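Jan 6, 2024

# Put the cake out early

Most parties I go to in Marnbridge follow the same order. People arrive, people stand, people eat something salty, and then everyone waits. The cake stays in the kitchen until late in the evening, when half the guests have their coats on. It gets cut in a hurry, handed out on whatever is left, and a good part of it goes home in foil.

I think this is a bad habit and we should drop it. Cake should be on the table when the first guest walks in.

## The case for waiting

The usual argument is that cake is the high point, and you don't start with the high point. I understand that for a birthday with candles. It makes less sense for a retirement lunch, a housewarming or an open house, and those are most of the parties adults go to.

The other argument is that sweet food spoils the appetite. It might. But a guest at an open house is not sitting down to a roast. They are holding a paper cup and looking for something to do with the other hand.

## What I saw in Unthorpe

In November I went to the yearly supper at the Wemetti hall in Unthorpe. They had 60 people and four sheet cakes, and the cakes came out after the speeches. By then 20 people had left. I left soon after with a slice in a napkin, and I ate it in the car with the heater running. It was a very good lemon cake, and I would have liked to talk to the person who made it.

A week later a neighbor had people over to see her new kitchen. Cake was on the counter from the start, already sliced. People took a piece, put it down, talked, came back. Two guests who had never met spent a long time on the question of oil or butter. The plates were empty well before dark.

## Slicing ahead

Cutting a cake in advance bothers some people more than the timing does. They say it dries out. A cut side does dry, but slowly, and a cover takes care of most of it. An uncut cake has a worse problem – no one wants to be the first to put a knife in it.

Two pieces on a plate is a good start. One looks like it was saved for someone. Put the plate on a bare table and skip the doily.

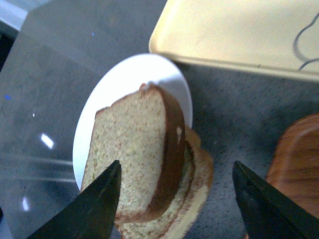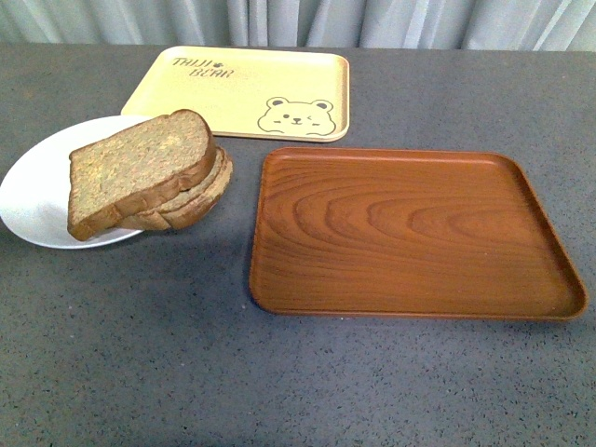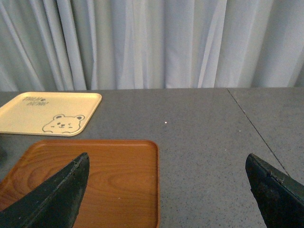 ## Cost

Bakeries don't help. The Hashemi bakery on our main street sells a party cake for 40 dollars and packs it in a tall box tied with string, and a box like that tells you to wait for an occasion. I untie the string as soon as I get home. The cake goes on a plate, the box goes out with the recycling, and the guests can start when they like.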